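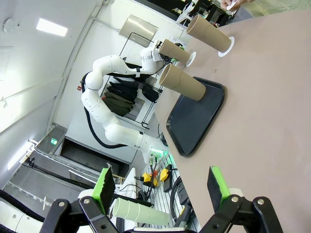 Brown paper cups and white fluted liners.

I asked Rommel Abella how he ended up selling coffee out of a parking lot in Clitbridge and he laughed for a good while before he answered. "I wanted a bakery," he said. "I priced an oven in January and went home and made coffee instead!"

So the cart it was. He calls it Vanine (after a street he used to live on, he thinks he spelled it wrong) and it opens at 6, or when the generator feels like it. I got there early and he was already arguing with the grinder.

We talked about money first, because I'm nosy. The permit ran him $954 and the used espresso machine was $2251, and he still winces at the second one. "It leaked on day one. I had towels under it for 3 weeks." 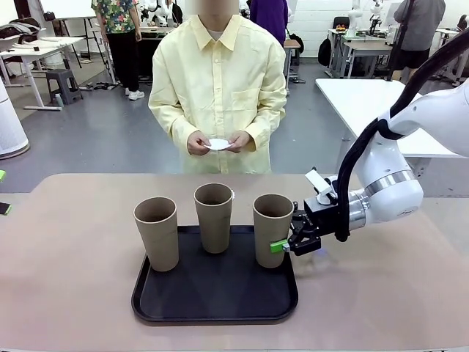

Rommel says the machine was never the hard part anyway, it was learning to talk to people before sunrise. He used to work nights in a warehouse and went whole shifts without saying a word. Now he gets around 60 customers on a good morning and most of them want to chat. "I know way too much about everybody's knees," he told me.

I wanted to know about the beans too. He buys from Tokach, a small roaster one town over, and he likes them dark, darker than I do, and we went back and forth on that for a bit. He let me try the lighter one. I still say I'm right!

Next up is a second cart, if his cousin ever calls him back.

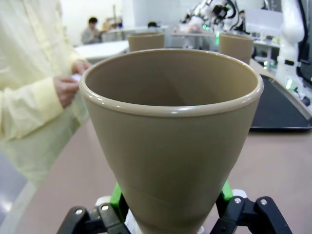

A tan cup, up close.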